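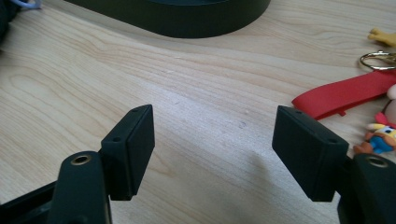 How long should a visitor's turn with the hand-held gripper last?
Plan on 7 minutes each, with the practice squeezes included. I tried shorter turns at our June open day and people were just getting the feel of it when I had to take it back.

4. Running the visitor demo

I've done this part of the Braltora guide with a lot of school groups now, so these are my own steps, tested on real kids and a few very competitive grandparents!

Step 1. Start with the fingers open. Hand the tool over grip first and let the visitor squeeze it a few times over bare table.

Step 2. Ask them to pick one small thing. Keychains are great for this — everybody wants to go for them, and the loose bits teach you a lot about where to grab.

Step 3. Have them come in slowly from above, close the fingers, lift, and set the item down again on the other side of the table.

Step 4. Press Save on the Netico tablet if you want to keep the try. If it was a mess, press Skip and go again (I skip plenty of my own).

Note: Our Plutano shelf holds 322 saved tries from the last open day. You don't need anywhere near that many for a good afternoon, and the tablet stops at 1,000 anyway.

Note: For a bigger crowd, set up a second table in the Steinarsdóttir room. The long cable reaches, but only if you run it behind the door.

Caution: Keep your other hand away from the pads while someone is squeezing. They pinch!

Caution: Don't let anyone pick up drinks, phones or glasses. I keep the limit at 400 grams and check anything I'm unsure of on the kitchen scale.

Step 5. Between visitors, open the fingers all the way, wipe both pads with a dry cloth, and put the items back within easy reach. Then call up the next person in line.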